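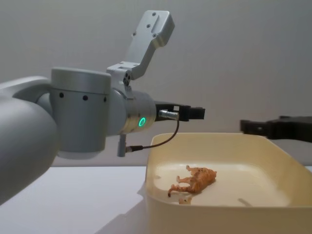
Room 408, Ngubane building
Workshop notebook, April
Small figures sorting, second session
Present: K. MacAulay, T. Lloyd. Entry by T. Lloyd.

09:20. Room opened. The purpose of the session was to continue the check of the small animal figures received with the Rakorura play sets, and to settle the tray and labeling arrangements left open in the last entry. The first carton was dealt with previously. The second was opened today and is listed as holding 68 figures. The list was taken as given at this stage and will be reconciled when the carton is closed.

Packing was the same as before: paper bags folded over twice, with a printed slip in each. Several slips had come away from their bags in transit and were lying at the bottom of the carton. These have been set aside in an envelope marked "slips, unmatched" and should not be thrown away. Kenna believes most of them can be matched by the name of the animal alone, although this will not work for the horses, which differ only in color and pose.

09:45. Tray arrangement. It was agreed to use the shallow cream tray as the working tray and to keep all figures awaiting a decision out of it. During the first session two deep gray bins were used for this purpose and were found unsatisfactory. Figures fell onto their sides against the wall of the bin and had to be lifted out before the underside could be read. The shallow tray gives easier access from every side and the pale floor makes the darker figures simple to find. The pale floor is less helpful for the sheep and the polar bear, and a sheet of blue card has been cut to fit beneath them when required.

Tray rules, as now agreed:
Tray stays on the white table.
One species at a time.
Figure goes back in its own bag, slip facing out, before the next bag is opened.
No tape inside the tray. The adhesive left by the Brarell tape took Kenna twenty minutes to remove last time.

10:10. Light. The overhead tubes were replaced over the winter with the 4000 K type. Colors read more evenly than in our earlier notes, and the remark in those notes that the lion is "greenish" should be disregarded. It was looked at again this morning against the color card and is a plain tan. I have penciled a correction beside the original remark and initialed it.

10:30. Large cats. The order followed the supplier's list: lion, lioness, tiger, leopard. The lion has a mold line along the back which is sharp enough to be felt with a fingertip. Entered as a defect, grade 2. The lioness is acceptable. The tiger was placed in the tray next.
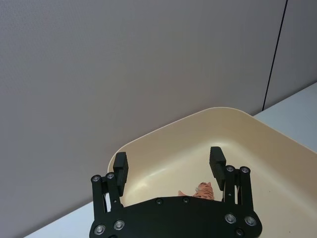
Tiger figurine in the shallow cream tray, white table.

The question raised over the tiger is one of naming. The slip reads "big cat, striped," the supplier's list reads "tiger, adult," and the sheet prepared by Vellico for the set booklet has simply "tiger." We have adopted "tiger" for the register. Kenna will write to Vellico to ask that the list and the booklet be made to agree before the next printing, and will mention the two spellings of "rhinoceros" in the same letter.

The leopard was not in its bag. The bag held a second lioness. It has been logged as a substitution and the bag left open on the shelf with a yellow tag. Please do not close it.

11:15. Stability check. Each figure is set down on a level surface and then on the sloped board, as in the first session. The board had been put away with its wedge missing. The wedge was found in the drawer under the sink, together with the good scissors, and both have been returned to the tool rack. The goat and the young elephant fell forward on the slope. The crocodile cannot reasonably be tested this way and I propose that the line be struck out for all figures with a flat belly.

Kenna does not fully agree. Her view is that a flat figure can still slide, and that sliding is of interest where the set includes the wooden ramp. We have left the line in place for the time being, with "slides / does not slide" written in by hand. If the form is reprinted, this ought to be settled first.

12:05. Washing. A basin of warm water and the mild soap were used on the farm animals only, which carried a fine dust from the carton. Thirteen were washed and laid on a towel by the window – feet toward the window, in the order of the list. The duck holds water inside through a small hole under the tail and must be shaken out and left overnight. I would suggest that it be left out of washing altogether in future, and wiped instead.

The towel has been marked with the name of this room in laundry pen. The previous one was taken to the kitchen.

12:40. Register brought up to date as far as the large cats and the farm group. Bears, deer and sea animals remain. The blue card is in the flat file, second drawer, under the color card.

Outstanding:
Leopard, missing – K. MacAulay to ask Rakorura for a replacement.
Naming letter to Vellico – K. MacAulay.
Unmatched slips, horses – T. Lloyd, with the supplier's color list in hand.
Sloped board, flat figures – undecided.
Paper bags, small size, running low. Order the unwaxed kind. The waxed ones do not take pencil.

12:50. Added by K. MacAulay: I have looked at the lion again and would grade the mold line 1, not 2. It is sharp only between the shoulders. Both grades are entered in the register until a third person has felt it.

Room closed 13:00. Key returned to the front desk.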